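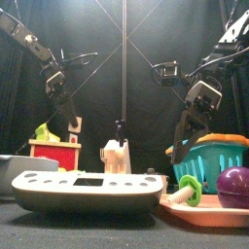 Can you do an escape room with just two people?
Most rooms will take a pair, but check the minimum on the booking page and expect to use more hints than a bigger team would.

I get asked this heaps, so here's a thread. Me and my partner have done 22 rooms now, nearly all of them as a two, and I have opinions!!

First one was The Lighthouse Keeper at Kalach. Says 2 to 6 players on the website. We got out with 4 minutes left and I was so pleased with myself I bought the mug. (The mug leaks.)

Then we got cocky and booked the submarine at Mamo. Do not do the submarine as a pair. There's a bit where one person has to hold a lever down at one end while somebody reads dials at the other end and somebody ELSE types the numbers in. The host ended up coming on the intercom and doing the typing for us, bless her.

So now I ring ahead. I just ask "is there any puzzle that needs three pairs of hands" and whoever picks up always knows straight away.

Price is the annoying part. Some places charge per head and some charge a flat rate for the room, and the flat rate hurts when it's just you two. Tusosar wanted $220 for a weeknight slot. For that I could nearly get my tyres done

(we still went. it was the vampire one. I regret nothing)

If you're a pair, go for the rooms where you do one puzzle after another in order. The ones with everything open at once are brilliant with five mates and a nightmare with two, you spend half your hour walking back and forth past the same locked trunk going "did you do this one?"

Somebody in the replies is asking about hints. Take them! Fotix gives you a little walkie-talkie and unlimited hints and it made the whole night more relaxed. We took around 16 and still had a ball. Their leaderboard does add time for each one, if you care about the leaderboard. I care a tiny bit.

Also talk out loud the whole time, even if you feel silly. "Blue key, blue key, I've got a blue key." My partner goes dead quiet when he's thinking and we once lost ten minutes while he stood there holding the exact thing I was hunting for

Best designed one for two so far is The Clockmaker's Daughter, also at Kalach. It's by Nerea Goicoechea, her name's on the poster in the foyer. You start in separate rooms and have to describe symbols to each other through a vent. I laughed so hard I got hiccups.

Booked her new one for February, 9 pm slot. It's a haunted post office. Will report back, and if anyone's done it please no spoilers, I mean it, I'll mute you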